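**Estimated payments when you have a day job plus a small side business — do I really need to send four checks?**

I started selling at the Larbridge craft market in April and it has been so much fun! I still have my regular job, where taxes come out of every paycheck, but nothing gets held back from my market money. A woman at the next table told me I have to pay every quarter or I'll get a penalty. My profit so far is $600 after supplies and the table fee, and I expect it to grow before the holidays.

Do I need to start mailing vouchers? Or can I settle up when I file? I do my own return with software and usually get a small refund.

Also, does the table fee count as an expense? I've been keeping receipts in an envelope but haven't written anything down yet.
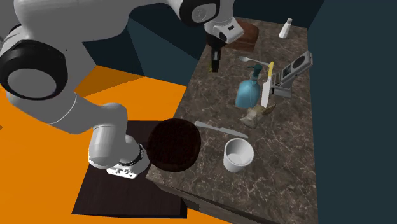
**By Yordanov** · Community helper, Skaltstead

Congratulations on the market, that's great! And good for you for asking now, while there's still plenty of time to do something about it.

You may not need to send anything separately. The federal penalty looks at how much you still owe after withholding and credits are counted. If that comes to less than $1,000, there's generally no penalty. There are also safe harbors: you're usually fine if your payments cover 90% of this year's tax, or 100 percent of last year's (110% if your income was on the high side). Withholding from your day job counts toward all of that. If you normally get a refund, you already have some cushion.

You do still have to report the income. Once your net from self-employment reaches $400 for the year, you file Schedule SE along with Schedule C, and that covers Social Security and Medicare. People forget this part and get a surprise, so run the numbers with both taxes in there.

My favorite trick is to skip the vouchers and change the W-4 at work! Put an extra amount on line 4(c) and your employer takes it out of each check. Withholding is normally treated as paid evenly through the year, so even a bump in the fall can make up for a slow start. I did this my first two years and loved not having to remember due dates.

And yes, the table fee goes on Schedule C. So do your supplies, although if you end the year with a lot of unsold stock you should read up on how to handle inventory. Get that envelope into a notebook or spreadsheet: date, who you paid, what for, how much. It goes quickly once you start.

One more thing: check your state too. The state rules can be different from the federal ones, with their own cutoffs.
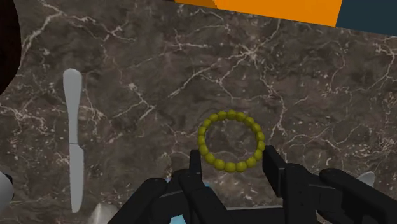

*Community Help Digest, Issue 2*

**Nekitz**

Agree with the W-4 idea. If you do want to pay directly you can do it online from your bank account, no stamps. The dates are not evenly spaced though!! April, June, September, then January. I missed June my first year because I figured "quarterly" meant July.

**marketmornings**

I just put 25% of my profit in a savings account after every market and pay from that. Works for me. No idea if it's the right percent for you.

**Yordanov**

Love the savings account habit — that works well alongside either method. Just match the percent to your own bracket plus the self-employment tax. And Nekitz is right about June, it sneaks up on everybody. If your profit jumps in the fall, look at line 4(c) again before your last few paychecks of the year.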